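Finding the water that never reaches a meter

14 February 2021

Leonor Henriques has kept the water balance for the Plurnness district for long enough to have inherited it on paper. The system is small: one spring source at Drorkinness, one covered tank, a single main down to the village, and 339 service connections. What interests her is the difference between the volume that leaves the tank and the volume that customers are billed for.

"People call that difference leakage," she says. "Leakage is one part of it. You also have meters that read low, hydrant use, flushing, and connections that were never entered in the book. If you call all of it leakage, you go out and dig in the wrong street."

Her starting point is the minimum night flow. Between two and four in the morning, legitimate use in a district without industry falls close to a constant, and most of what still passes the outlet meter is loss. She subtracts an allowance for toilets and water softeners and treats the remainder as the leak signal. The allowance is the weak term. In Plurnness it was set years ago from a textbook value, and she spent one August checking it against hourly readings from volunteered household meters.

"It was too high for us. We have older residents and few softeners. So we had been explaining away real leaks as people using the bathroom."

The main was laid in stages, and the newest section dates from 2000. Before that there are two lengths of cast iron with lead joints, one length of asbestos cement, and a short run of steel under the road bridge whose age is unknown. The joints, she says, matter more than the pipe wall. Cast iron in the local clay corrodes slowly, but the clay shrinks in a dry summer and the joints are pulled.
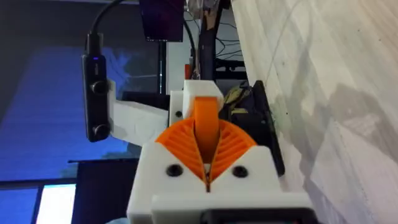 Pressure is the other variable. The village lies well below the tank, and before the reducing valve went in at Tunstall Corner the lowest houses had far more pressure than they needed. Loss through a fixed hole rises with the square root of pressure. Loss through a crack in plastic pipe rises faster, as the crack opens under load. On a mixed network the usual working assumption is that loss and pressure move in proportion, and Henriques uses that for estimates.

"Lower the pressure at night and you lose less water from every leak on the system, including the ones you haven't found. No digging. But you have to know the worst-case point. Ours is a farmhouse on the upper lane. If the farmhouse has pressure, everyone has pressure."

The valve is a Penitz model with a pilot spring and a strainer. The strainer clogs. She cleans it twice a year and records the downstream gauge before and after, and the record has turned out to be useful for other purposes. A slow drift in the reading with no change in demand usually points to debris in the pilot line. A sudden drop points to a burst.

She is cautious about acoustic methods. A listening stick on a metal fitting works well on iron. On plastic the sound dies out over a short distance, and the correlator, which compares arrival times at two sensors to fix a position between them, depends on the pipe material and diameter entered for it. Where the drawings are wrong, the position will be wrong too, and the instrument reports it with the same number of decimal places.

"I had a reading that put the leak exactly under a garden wall. We took the wall down. The drawing said iron and there was a plastic repair in the middle of it. The leak was at the far end, next to a valve box I had walked past that morning."
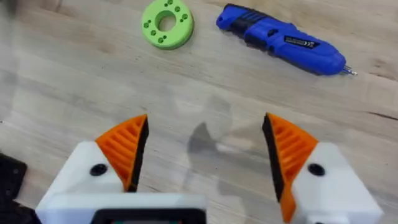

Lime-green ring and blue cordless screwdriver on a wooden tabletop.

Since then she has preferred step testing. The crew closes valves in sequence at night, beginning with the section farthest from the meter, and notes the fall in flow at each closure. A section whose closure removes more flow than its share of customers would account for goes on the list. The method is slow and requires valves that shut completely, and on an old network that condition often fails. Part of every step test is finding out which valves pass.

The last full test ran over two nights and placed most of the excess flow in the asbestos cement section. Excavation there found one failed coupling and one service pipe leaking at the ferrule. After both repairs the night flow fell by 990 gallons per hour. The earlier estimate had been 1000, and Henriques regards the agreement as partly luck.

"The outlet meter isn't that good. If you gave me that match three times in a row I'd start to believe it."

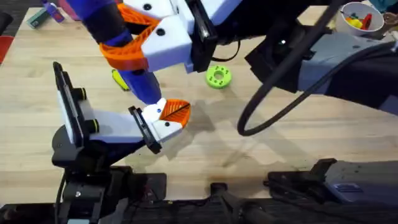 Catarina Ramalho would put the money elsewhere. Her view is that a district of this size should replace its customer meters before it pays for another night of valve work, as worn meters under-read at low flow and the error enters the balance every month. A leak, she argues, is at least repaired once it is found, while a slow meter goes on distorting the figures for as long as it stays in the ground.

Henriques doesn't dispute the arithmetic. She took a sample of the oldest meters to a test bench and found that they ran acceptably at normal flow and poorly at a trickle. Replacing them would raise billed volume without saving any water at the source, and the spring at Drorkinness is the constraint in dry years. "Both jobs are on the list. In a dry summer I want the water first and the billing second."

The next work is on the steel under the bridge. There is an isolating valve on each side, and one of them has not been turned in anyone's memory. She intends to exercise it a quarter turn at a time, with a repair clamp and a replacement spindle already in the truck, and to inspect the pipe hangers while the section is drained.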